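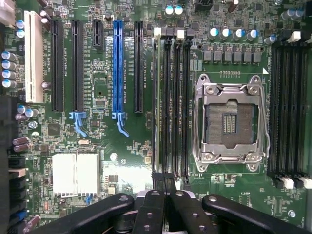
Section 9. Setting Up a Catalog Workstation

9.1 Scope

This section applies to desktop workstations used to enter and correct records in the Plenard catalog at Florkstead and its branch reading rooms. It covers placement, connection, first sign-in, regional settings, label printing and handover to the branch. Public search terminals and staff laptops are covered in separate sections.

Setup must be carried out by a person holding an equipment permit. Branch staff may complete 9.5 and 9.6 without a permit.

9.2 Before You Begin

Confirm that the following have arrived and match the delivery note:

Desktop computer and power cord
Monitor, with its own power cord and display cable
Keyboard and mouse
Morikawa label printer, with one roll of spine labels
Network cable
Sign-in card for the branch, in a sealed envelope

Do not open the sign-in envelope until step 3 of 9.4. If the seal is broken on arrival, return the envelope to the Systems Office and request a new one.

Write the workstation number on the delivery note. The number is printed on the asset tag and begins with the branch code. The code for the main reading room is 923.

9.3 Placement and Connection

1. Place the computer on a level surface or in the under-desk bracket. Leave a hand's width of clear space behind it and on both sides.

2. Place the monitor so that the top of the screen is at or slightly below the eye level of a seated user.

3. Connect the monitor, keyboard and mouse.

4. Connect the network cable to the wall outlet marked CAT. Outlets marked PUB serve the public terminals and will not reach the catalog.

5. Connect both power cords to a grounded outlet.

CAUTION: Do not connect a space heater, kettle or laminator to the same power strip as a workstation.

6. Leave the label printer disconnected for now. It is installed in 9.6.

Note: In the Map Room, the wall outlets are behind the plan chests. Ask Llinos Morris for access before moving any furniture.

Covers are to remain closed at the branch. Memory, storage and all other internal parts are fitted and serviced only by the Systems Office, and a workstation that needs such work must be sent in with form W-3 attached.

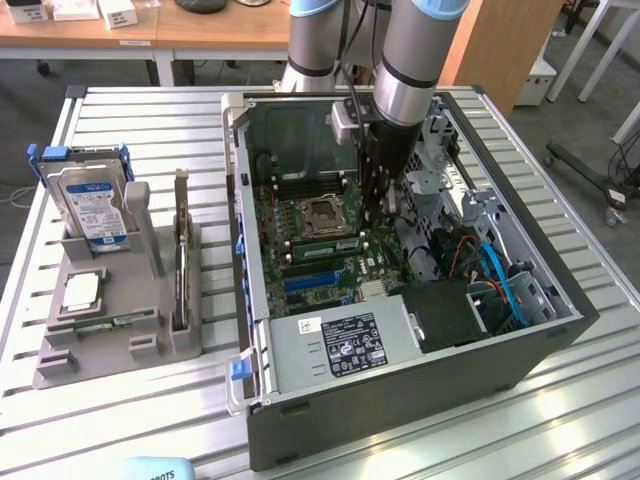 Form W-3 must show the workstation number, the name of the person reporting the fault and the wording of any message that appeared on the screen. Incomplete forms are returned to the branch and the work is not scheduled until a corrected form is received. Keep the keyboard, mouse and monitor at the branch unless the fault concerns them.

9.4 First Sign-In

1. Turn on the monitor, then the computer. The first start takes longer than later ones. Do not turn off the power while a progress bar is displayed.

2. When the welcome screen appears, select English (United States) and press Enter.

3. Open the sign-in envelope. Enter the branch name and temporary password exactly as printed, including capital letters.

4. Choose a new password when prompted. It must differ from the temporary password and must not contain the branch name.

5. Record the new password in the sealed register kept by the branch head. Do not write it on the card, the desk or the monitor.

6. Double-click the Plenard icon. If the catalog opens to a blank list, close it and open it once more.

If the message "Branch not recognized" appears, check that the network cable is in an outlet marked CAT. If it is, stop at this step and call the Systems Office.

9.5 Catalog Settings

The settings below must be the same on every workstation. Records entered under different settings do not sort correctly in the combined list.

1. In Plenard, open Tools, then Branch Settings.

2. Set Date Style to Year First.

3. Set Earliest Year to 1892. Items with an earlier date are held in the Reserve Collection and are entered only by Mechthild Moser or her deputy.

4. Set Name Order to Last Name First.

5. Set Save Interval to 3 minutes.

6. Select Keep Local Copy. The check box must show a mark before you leave this screen.

7. Click Apply, then Close.

To test the settings, create a record with the title TEST and the workstation number as the author. Save it, close Plenard, open it again and search for the record. Delete the record after it has been found. Test records left in the catalog will be visible to readers.

Note: Branches that share a workstation between the lending desk and the archive desk must create a separate profile for each. See 9.8.

9.6 Label Printer

1. Lift the printer lid and insert the roll with the labels facing up. Feed the free end through the slot until it stops.

2. Close the lid until both sides click.

3. Connect the printer to the computer and then to power.

4. In Plenard, open File, then Label Setup. Choose Spine, Narrow.

5. Print one label. The call number should fit on the label with a margin on all sides. If the last line is missing, choose Spine, Tall and print again.

CAUTION: Do not pull a jammed label out through the front slot. Turn off the printer, open the lid and remove the roll first.

Only labels supplied by Ralum may be used on bound volumes. Other labels may be used on boxes and folders, provided the adhesive has been approved by the conservation desk.
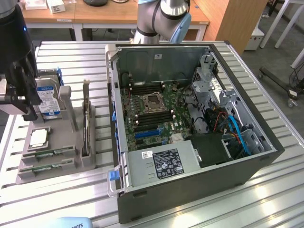

Page last changed: January. Changed by: M. Gough, Systems Office.

9.7 Handover to the Branch

1. Show the branch head how to sign in, save a record and print a label.

2. Ask the branch head to perform each of these tasks without help.

3. Complete both copies of the handover sheet. Leave one at the branch and send the other to Aled Griffiths, Equipment Records.

4. Remove all packing material. Keep the outer carton until the handover sheet has been countersigned.

A workstation is not in service until the countersigned sheet has been received. Until then, new records must be entered at another desk.

9.8 Shared Workstations

1. Sign in with the branch password and open Tools, then Profiles.

2. Select New. Enter LEND or ARCH, followed by the branch code.

3. Repeat for the second desk.

4. Repeat all of 9.5 in each profile. Settings are not carried over from one profile to another.

Staff must sign out of a profile when leaving the desk, including at lunch. Requests for a third profile should be addressed in writing to Iolo Pumphrey and should state the collection concerned.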